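Ticket 237: Accessible seating requests not reaching the door list
Opened by: Beathag Galbraith
Status: Resolved

Hi all, me again! I've been helping with sign-ups for the disability awareness day at Cuesta Hall and something odd is going on with the form.

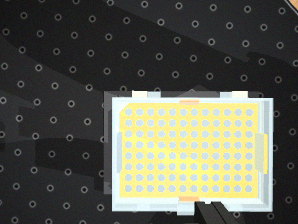 When a person ticks "I need a wheelchair space" and also adds a companion, the booking goes through and they get the confirmation email, but the request never shows up on the list we print for the door. If they come alone it's fine. I only caught it when Iñaki Villanueva rang to ask which side the ramp was on and I couldn't find him under wheelchair spaces at all (he was very nice about it).

What I've tried so far:
Logged out and back in — same thing.
Made a test booking on my phone, with a companion. Missing.
Made another one on the library computer, no companion. It showed up right away.
Exported the list again after lunch. Still 14 names, and I can count more than that in my inbox.

The event is Saturday and the mayor's office wants final seating before then, so I'd love a hand with this one.

Reply from Florence Petrenko, 10:20 a.m.
Hi Beathag, thanks for all the testing. Can you tell me which export you're using, the short one or the full one? And was the companion added on the first page or afterward through the "change my booking" link?

Reply from Beathag Galbraith, 10:45 a.m.
Short one, always have. Companion on the first page both times. I just ran the full export and there they are! The request is sitting on the companion's line, though, and the companion's line doesn't print on the short list. So we have it, it's just on the wrong person.

Reply from Florence Petrenko, 1:15 p.m.
Found it. The form was saving the answer to whoever was entered last. I've changed that and moved the older requests back to the right people. Could you run the short list again?

Reply from Beathag Galbraith, 1:40 p.m.
Ran it, and Iñaki is on there, hooray! My phone test is too, so I've deleted that one. Sign language requests look right as well — I checked those against my emails while I was in there. I'm sending the new list over to Begoña Llorente at the hall this afternoon. You can close this, and thank you so much!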